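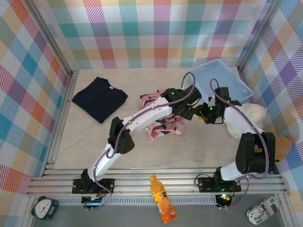
# Chapter 4: Somebody Has to Fold the Shirts

A learning system is a student that has never done anything, asks no questions, and believes whatever it is shown. The first part of this book treated the showing as a solved problem. There was a dataset, it had a name, and we got on with the math. This chapter is about where the dataset comes from, and it contains very little math and a good deal of laundry.

Consider a job that sounds like nothing: put the clothes in the basket. A pair of arms, a shirt, a basket, and you, the reader, already impatient. Now write down what counts as an example of it. Does the example begin when the grippers close on the cloth, or when the arms leave their rest position? If a sleeve hangs over the rim, is the job done? If the operator drops the shirt, swears, and picks it up again, do you keep the recording? (Keep it. Delete the sound.)

Students who have only downloaded data tend to answer these questions quickly. Students who have collected it tend to answer with a sigh and a story.

## 4.1 The Rillow sessions

Our running case is a collection effort called Rillow, which began in March with two arms, one plaid-walled enclosure, and a plan that fit on an index card. Torunn Halvorsen wrote the card. It said "tidy up, many times, differently each time." Everything that follows is an argument about the last four words.

The team settled on 22 household objects. Pichit Limsakul chose them for variety, by which he meant that cloth should slump, bottles should roll, and plush toys should squash in whatever direction was least convenient. On any given run only a few of them were in play. The rest might still lie within view, and the system was expected to learn to leave them alone. This is harder than it sounds, as anyone who has tried to clean one corner of a garage will know.

After the first stretch of work the team had 1,608 recordings and was feeling pleased. Then Sinéad Ó Néill sat down and watched them. In all but 76, the basket was in the back right. The operators had been told to vary the layout, and they had varied everything except the thing they found easiest to reach around. A system trained on those recordings would have learned a great deal about the back right.

## 4.2 What an example is made of

For our purposes, an **episode** is one complete attempt at a task, from a recorded starting layout to a recorded stopping point. It has four parts:

- the *instruction*, in words a tired person would use
- the *observations*, meaning camera views and joint positions over time
- the *actions*, or what the arms were told to do
- the *outcome*, marked by somebody other than the operator

The last clause was added after Valtteri Koskela graded his own episodes for a week and found himself to be excellent.

Notice that the actions and the joint positions are listed separately. What an arm is told to do and what it does are related, much as a recipe is related to dinner. Store both. Section 4.5 shows what happens when you store only one and have to guess the other later — a process that cost the Rillow team most of April 2023.

## Before you read on

Pick a chore you can finish in under a minute. Do it 7 times, changing the starting layout each time, and write down where you put things before each attempt. Then look at your notes and find your own back right corner. Bring the notes to Section 4.3, where we will try to draw starting layouts by chance and discover how strongly people object to the results.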